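Doblar la ropa encima de la cama (y terminar el mismo día)

Durante años doblé la ropa de pie, junto a la mesa de la cocina, y siempre acababa con la espalda hecha polvo y media pila sin guardar. Ahora lo hago en el dormitorio, sentada y con la cama de mesa. ¡Qué diferencia! Os cuento cómo me organizo, por si a alguien le sirve.

Lo primero es estirar bien la colcha. Parece una manía, pero sobre una colcha arrugada las camisetas salen torcidas y hay que volver a empezar. A mí me gustan las de tejido gofrado, porque la tela agarra un poquito y la ropa no se escurre mientras la doblas. La mía la compré en Hendesari hace ya un tiempo y ha pasado por la lavadora más de 200 veces (bueno, no llevo la cuenta, pero lo juraría). 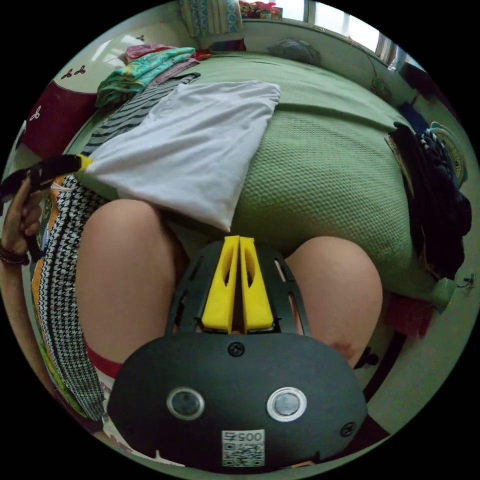 Luego viene el orden. Yo empiezo por lo blanco y lo liso, que es lo más fácil y te anima: fundas, paños, camisetas interiores. Las piezas grandes las doblo por la mitad a lo largo, paso la mano desde el centro hacia fuera y otra vez por la mitad. Si la tela es fina, un tercer doblez y listo. Los calcetines los dejo para el final, y el que no aparece se va a una bolsita colgada detrás de la puerta. Allí puede esperar a su pareja hasta mayo, que es cuando la vacío sin piedad.

Con las chaquetas me peleaba mucho. Mi vecino Benjamín Figueroa, que trabajó en la tintorería Quiroga, me enseñó un truco: subes la cremallera, la pones boca abajo, llevas las mangas hacia la espalda sin cruzarlas y doblas desde abajo hacia el cuello. El cuello queda siempre fuera, a la vista, y así reconoces cada una en el cajón sin sacarlas todas. Si la chaqueta es gorda no la aplastéis, mejor a la percha.

Las toallas van en un montón aparte, nunca mezcladas con la ropa de vestir. Si todavía las notáis un poco húmedas, no las guardéis — el armario entero acaba oliendo a cerrado. Yo las dejo un rato extendidas con el ventilador puesto al mínimo y apuntando hacia la cama. Eso sí, cuidado con el cable, que yo ya me lo llevé una vez por delante con un montón de sábanas en brazos.

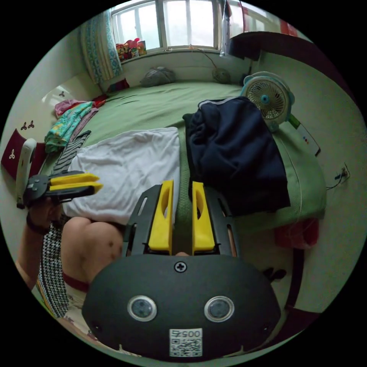
Otra cosa que me funciona es hacer los montones por cajón y no por persona. Antes hacía el de cada uno y luego iba y venía por el pasillo como una loca. Ahora lo que va al mismo sitio se queda junto, sea de quien sea, y lo guardo de un solo viaje. Los montones, bajitos: en cuanto pasan de 7 prendas se me caen.

Y no os gastéis dinero en tablas de doblar. Tuve una de Vandthorpe y la usé dos tardes, una carpeta vieja de cartón hace lo mismo para las camisetas. Lo que sí repetiría son los separadores de cajón, los míos son de Staltis y siguen como el primer día. Medid el cajón por dentro antes de comprarlos, que yo medí el frente y me tocó devolver los primeros.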